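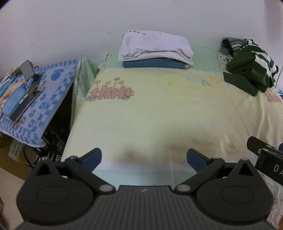

Picket fence sheet, pink on pale yellow.

Jul 8, 2019

Freezing in the shed this morning, so the binder was like cold honey and I spent the first hour sitting the tub in a bucket of warm water and drinking tea. Must remember to bring it into the house overnight! I write that every winter.

Main job was recipe 193, the soft pink. Rukhsana wants a pink that still looks like a pink after a year of hot washes and doesn't go that sad bandage colour, and the last two versions both drifted brown in the dryer. I reckon it's the red doing it. Swapped to the bluer red (the one in the Grarnex jar, not the old tin) and cut the yellow out altogether, seeing as the cloth does that work for you when you print on a cream or lemon ground. Mixed 600 g, which was too much for a test, but the scale jumps about when you weigh tiny amounts of pigment and I'd sooner waste paste than guess.

Printed on three cloths: the plain cotton, the poly-cotton, and the washed flannelette Noemi dropped off. Two pulls each, firm, squeegee at the usual lean. Cotton lovely. Poly-cotton a bit thin in the big flat areas, fine in the lines. Flannelette was a dog's breakfast. The fluff lifts straight through the paste and you get little pale hairs all over, and a third pull just made it stiff as a cereal box. I'm going to try singeing a piece (outside, with the hose handy) or else tell her flannelette only gets small motifs.

Screen notes. The Sheehan screen has a pinhole near the bottom left, taped for now. Emulsion on the other one has started going soft at the corner where I scrubbed it too hard last time, so no more stiff brush on that, sponge only. Roel, if you're using it before I've recoated, please go easy!

Heat setting: did half the swatches in the press and half with the iron, because I'm still not convinced the press is even. There's a cooler patch toward the back, you can feel it through the glove. Left those pieces in a bit longer and marked them with a pencil cross on the back. Tariq thinks the felt pad has packed down on that side and he's probably right, he usually is about the press. He's going to have a look at it when he's back.

Wash test started after lunch. Machine at 38 on the dial, ordinary powder, no softener, swatches pinned to an old towel so they don't wander off into the filter again. Planning 5 washes before I look properly, with a strip of white cotton in each load to catch any bleed. After the first one the white strip came out clean, but the first wash never tells you much with pigment. Rubbing is where the cheap ones fall over. Dry rub was good on the cotton. Wet rub I'll leave until the end.

Also had a long natter with Rutilio about small lettering. Pastels are a pain for letters because there's so little contrast with the cloth, and then people want them faint on top of that because it's for a bedroom. His way is to go one step darker than looks right wet, and let it dry back. I've always matched it wet and then been disappointed, so I'll do a strip both ways in green and lilac and pin them up side by side near the window.

To do:
Recoat the soft screen
Singe test on flannelette, one small piece
Ring Waretti about the thickener, last tub was lumpy and we paid full price
Label the half-used pinks, there are jars on that shelf going back to November with nothing on them but a thumbprint
Green and lilac strips, wet match and dark match

Left the leftover 193 in the lidded white bucket under the bench. Help yourselves, but stir it first, it had started to skin over when I locked up.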